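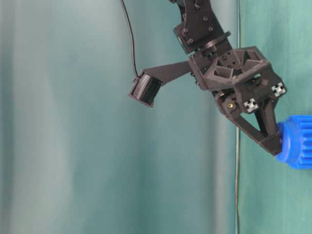
If you haven't started Tresard yet, clear your weekend. The second season lands on Fri 6 December, all eight episodes at once, and I have seen the first three. I watched them in one sitting with a bowl of cereal in my lap that I forgot to eat.

A quick catch-up for anyone new. Tresard is the slow, creepy Hungarian mystery set in Wurkville, a mining town where the radio station keeps playing a show that went off the air in the seventies. Season one ended with Dania (the best character on television right now, I will argue with anyone) walking into the flooded tunnel with the tape recorder still running. Then came the longest black screen I have ever sat through, and fourteen months of waiting.

The new season picks up in the tunnel. I won't say more than that, except that the first ten minutes have almost no dialogue and I had my hand over my mouth for most of them.

Showrunner Boglárka Szabó wrote every episode herself this time, and you can feel it. The jokes are drier and the scares come in odd places - one of them happens during a parent-teacher meeting, in broad daylight, and I yelped. "I wanted people to be afraid of the ordinary rooms," she told me over the phone from Budapest. "Everybody is already ready for the tunnel."

She also cut a lot. The first draft of the season ran to 978 pages, and the shooting scripts came in at roughly 700. Most of what went was backstory for Kerekes, the station's night engineer, who is played with wonderful grumpiness by Géza Kocsis. He didn't mind losing it.

"I read all of it, so I know what he did," Kocsis said. "The audience can look at my face and worry."

And they will! Kerekes gets a whole episode nearly to himself, the third one, and it's a beauty. He spends it trying to fix a transmitter during a snowstorm while somebody he can't see reads him the names of 300 townspeople. Kocsis recorded his side of it over 114 takes, a number he gave me with a groan.

A few things to look for as you watch: the wallpaper in Dania's kitchen, the weather reports, and whoever is sitting in the back row at the funeral. I have a theory about the back row. It involves the dentist from season one, and my sister has asked me to stop texting her about it.

Szabó says a third season is outlined but not yet ordered. Episode four is the one she's most nervous about, and I don't get to see it until you do.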